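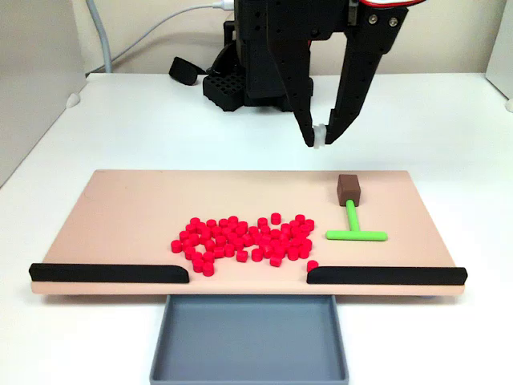

Subject: Re: [smallkitchens] Undercounter dishwasher, softener or no softener?
Date: 2024-08-21

Hi all,

Sorry for the slow answer, August is our silly season and I've barely sat down.

> We're opening a 27 seat place in Biltavard and the dealer
> wants us to take the Zundix undercounter machine with the
> built-in softener. It adds a fair bit to the price. Our
> water is hard but not terrible. Has anyone run one without,
> and did you regret it? Also is the drain pump worth having
> or can I get by with gravity?

I've run one without, and yes, I regretted it! We bought our first glass and plate washer with no softener at all (I was being cheap, and the salesman didn't push) and it was fine for the first winter. Then the glasses started coming out with that gray bloom on them, the one you can polish off with a cloth but that's back again the next night. I blamed the rinse aid for weeks. I turned the dose up, which made the beer go flat and the bar staff very unhappy with me, so I turned it back down again.

Finally the heating element quit on us in the middle of a November weekend, with a full book. The repair guy pulled it out and it looked like a piece of coral. Part plus callout plus a night of washing by hand, and I'd paid for most of a softener right there.

So when we moved to the Jerkberg location I got the Zundix with the softener inside. The bill was 2,294 with the drain pump and 2,167 without, and I took the pump. Our drain comes out of the wall higher than the bottom of the machine, so gravity was never going to work for us. Go measure yours before you decide. If your drain is down at floor level, with a decent fall on it, I'd skip the pump and have one less thing to clean lemon seeds out of.

Couple of things about the softener. You have to keep salt in it, and the little light that's supposed to warn you is easy to ignore when you're busy (ask me how I know). We top it up every 7 days now, same time as the hood filters, and it's written on the sheet by the back door. Get the coarse salt, not table salt, and wipe up any you spill in the tank right away or it'll pit the steel.

If you can plumb in an outside unit instead, like the Gethin one a few people here have talked about, you could feed your coffee machine and your oven off it too. I didn't have the floor space. Might be worth asking your dealer for a price on that before you sign, especially if you've got a combi oven coming.

What are you doing for racks, by the way? The two that come in the box won't get you through a Friday-style rush, so get extras while you're ordering. I've also got a spare cutlery basket from the old machine if you want it, just pay the postage.

Good luck with the opening!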